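Blackout curtains, and other things I do instead of sleeping

9/6/21

So the curtains are finally up, and I have slept past five in the morning for the first time since January. I'm putting that first in case you only came for the result.

For anyone new, we moved into the back bedroom of the house in Puta over the winter, when it was dark by teatime and I thought the big east window was the best thing about the place. Then spring arrived. By the middle of April there was sun on my face at quarter to five, and by May I was getting up to wash the kitchen floor before the birds had finished (they start at four, the monsters). I tried an eye mask. I tried two eye masks. I tried sleeping with a jumper over my head and woke up convinced I'd been buried.

I did what I always do, which is read far too much and buy nothing for three weeks. Did you know there are blinds that cost more than our sofa? The nice shop in Ema quoted me for a made-to-measure roller with side channels and I laughed out loud on the phone, which was rude, but there we are. The budget was 200 and it had to cover fabric, a pole, hooks and thread, and probably chips on the way home.

In the end I went to Gachanja, the fabric warehouse out past the roundabout, and spent a very happy hour stroking things. If you've never been, take a friend with opinions. I came away with a heavy black cloth from the remnant bin and 28 hooks, and a lining called Neton that the woman at the till said she had in her own bedroom. It smells a bit like a new shower curtain for the first few days. Leave it over a door with the window open and it goes off. 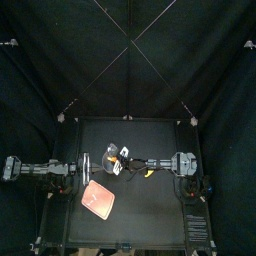
My sister-in-law's view is that black is a mistake in any bedroom, that it will fade to a nasty brown on the window side by next summer, and that I'd have been better off with a cream curtain and a proper lining behind it. She may well be right about the fading! I've had black jeans, I know how it goes. But I like it. It makes the room feel like the inside of a cinema just before the adverts, and the cream would have shown every paw print by the end of the week.

The sewing itself was fine, mostly. I had to do the hems twice, having measured from the top of the window and not from the pole, so the first version hung above the sill like a pair of trousers in a flood. Use a longer stitch than you think. Heavy cloth puckers horribly on a short one and you'll be unpicking it in front of the telly all evening, swearing. I also broke 3 needles before I dug out the manual and found that I should have been using the denim ones all along.

What really made the difference was the gaps. You can have the thickest curtain in the world and the light still comes pouring round the sides and over the top. I took mine well past the window frame on both sides, and then stuck a strip of hook-and-loop tape down each edge so they press flat to the wall at night. It isn't pretty and it makes a noise like ripping a plaster off every morning, but it works. The top still leaks a little. I'm thinking of a pelmet, or possibly a rolled-up towel.

The total came to almost 200 with the chips. The only trouble now is that I can't tell what time it is at all, and on the second morning I slept straight through the alarm and missed the bin lorry.

Next up is the landing window, which has no wall on one side to stick anything to. If you've done one like that, tell me how.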